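Arm bench: where the bin picking project is up to

13 May 2019

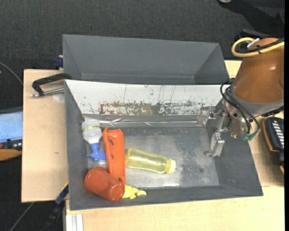

The arm over the front bin, with the second bin behind it.

The arm bench has been running on most build nights since March, and several members have asked what the current state is. The short version is that the arm picks reliably from the right and middle of a bin, poorly from the left, and badly from corners. Most of the recent work has gone into the bench and very little into the code.

The job is bin to bin transfer. The arm takes one item at a time from the front bin, lifts it clear, and sets it down in the rear bin. When the front bin is empty the roles swap and it works back the other way. A full run is 20 transfers. The log records the grip width, the number of tries and the final height for each one.

Fixing the bins in place came first. In the early runs a finger would touch a wall on the way down and shift the bin a few millimetres, after which every later pick in that run was off by the same amount. The left side is now held with clamps against a board. It is ugly and it takes up floor space, but the corner positions have stayed within tolerance for the last seven sessions. Please don't borrow the clamps. If you need one for a glue-up, there are more on the rack near the drill press, and Lizeth Arboleda will help you find one that fits.

The back edge of the front bin was the next problem. The long white panel there has taken a lot of knocks and the scratches are plain to see. We have run a clear, tape-like strip along the back of the bin below it. The panel will be replaced when it stops lying flat.

Test items are household plastics: bottles, a cup and some odd shapes. The transparent yellow bottle is the most useful of the lot. It narrows at the waist, so a grip that lands slightly off centre tends to slide, and the depth reading through clear plastic is poor. The controller gets around this by aiming for the cap, which is opaque and reads well. The long orange piece is harder. Its raised edges give the fingers something to hold, but only if the wrist is turned to match, and when it leans against its neighbours the software treats the pile as one object. The cup is simple in open space and a nuisance in a corner.

Items drift left over a session. The fingers come in from the right, and a missed grip pushes whatever it touches toward the far wall. After 10 or so misses the right half of the floor is clear and everything is bunched up where the arm has the least room to move. Two fixes are being tried. Clorer, our picking script, now has a sweep move that drags one closed finger along the left wall to spread the pile. The other fix is a changed order of attack, so that items nearest the left wall are tried first while there is still space beside them. The second has done more good so far. The sweep tends to roll bottles over without separating them.

Cable routing on the arm has also been redone. The thick yellow cable now loops over the top of the cover with the black one tied alongside, which leaves enough slack for a full wrist turn. Check the ties before you start a run. The thin hoses at the wrist have not been touched and should be left alone.

Still to do:

Add a speed limit for the last 4 cm of descent.
Move the log files off the bench computer and onto the Gramard share.
Write a start-up sheet so that others can run a session without Lizeth present.

Anyone who has done the arm induction is welcome to book time. We could also use more plastic items, clean and no longer than the bin is wide. Leave them in the Stidico crate under the bench. No glass, please, and nothing with liquid left in it.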